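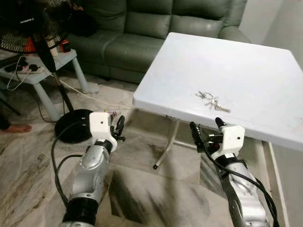 How do I get white ring marks off a painted table?

Warm soapy water first, then a paste of bicarbonate of soda left on for 18 minutes and wiped away in small circles. Most marks go at that stage. The ones that don't need the longer method further down.

Posted 15 Jun 2018 in Furniture

Quick one this, typing it up between jobs. Works on painted tops, satin or eggshell. Not for waxed, not for French polish, not for anything your gran left you. If you don't know what finish you've got, do the meths test: a dab on a cotton bud, somewhere underneath. Colour comes off on the bud — stop, that's a different page.

What you need

Bicarbonate of soda, the cheap tub
Washing up liquid
3 soft cloths, old T-shirts are fine
A bowl
White toothpaste, NOT gel
Clear furniture wax (I use Mernaten, the 310 ml tin, any clear one will do)
Very fine sandpaper, only if it comes to that

Stage one: wash

Clear the lot off. Warm water, small squirt of washing up liquid, wring the cloth right out. Wipe the whole top, not just the ring, or you'll end up with a clean patch that looks worse than the mark did. Dry straight away with the second cloth. Leave it an hour.

Half the time the ring was just tea. Go and do something else.

Stage two: paste

Two spoons of bicarb to one of water. Should be like thick yoghurt. Spread it over the mark and a bit past it. 18 minutes, set a timer. I left one over lunch in December and it dried like plaster, took ages to shift.

Wipe off with a damp cloth, small circles, light pressure. Rinse the cloth. Wipe again. Bicarb leaves a bloom if you're lazy with the rinsing and you'll think the mark has spread. It hasn't.

Do it twice if it's fading. If there's no change at all after two goes don't bother with a third.

Stage three: toothpaste

Pea sized blob, finger in a cloth, rub with the blob until it goes grey. Wipe, look at it from the side with the light behind. Toothpaste is a mild abrasive so it will dull a shiny finish slighty. On eggshell you won't see it.

Yellow or brown rings are heat, usually a pan. Toothpaste helps a bit. Paint is the real answer.

Stage four: wax

Thin coat over the whole top. Thin! Leave it as long as the tin says, buff with the last cloth. Keep wax off if you're planning to repaint within the year, new paint won't stick to it and you'll be stripping it all back.

If none of that worked

Sand the mark lightly, going the same way as the brush strokes, until you can't feel an edge. Dust off. Two thin coats of the same paint over the entire top, a day between. Patching one spot never matches, I've tried it with three different whites.

Lost the tin? Zurnton will mix a match from a chip the size of a thumbnail, take it from the underside. Imholm only do it off their own card, and their white is on the blue side.

Keeping them off

Coasters, obviously. Felt ones hold the wet so go for cork. New paint looks dry in a day but stays soft for weeks, so no hot mugs on it and no plant pots. Tablecloths too — plastic ones stick and pull the finish off in little peices.

Next up is the Jõgi stool with the woodworm, when I get to it.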